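5.2 Cable Faults During Bin Picking

The most instructive failure at Gromstead had little to do with grasping. After nearly 400 picks, the Muson controller began reporting a collision at the same wrist angle, and went on reporting it with great conviction while the arm was touching nothing. We first blamed the force threshold and raised it twice. This made the arm slower to complain and did not otherwise help.

12 shares 2 comments
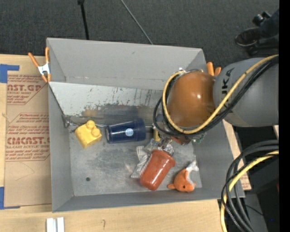 Figure 7. Picking from the gray bin with mixed objects. The yellow and black cables loop around the orange-brown joint cover.

The fault was eventually traced to cable tension. At wrist rotations past 70 degrees the slack ran out, and the cables pulled on the joint hard enough to pass for an obstacle. The Horkley planner, which models the arm in fine detail and the cables not at all, saw no reason to avoid such poses and seemed rather fond of them.

We limited the rotation range and added slack to the loop. The second change brought its own trouble – a longer loop can catch on a clamp – and two further stops followed on Friday, both real this time. Choi's contact filter told these apart from the earlier false alarms only after retuning. Until cables are part of the planner's collision model, we run the cell at reduced speed with a person near the stop button.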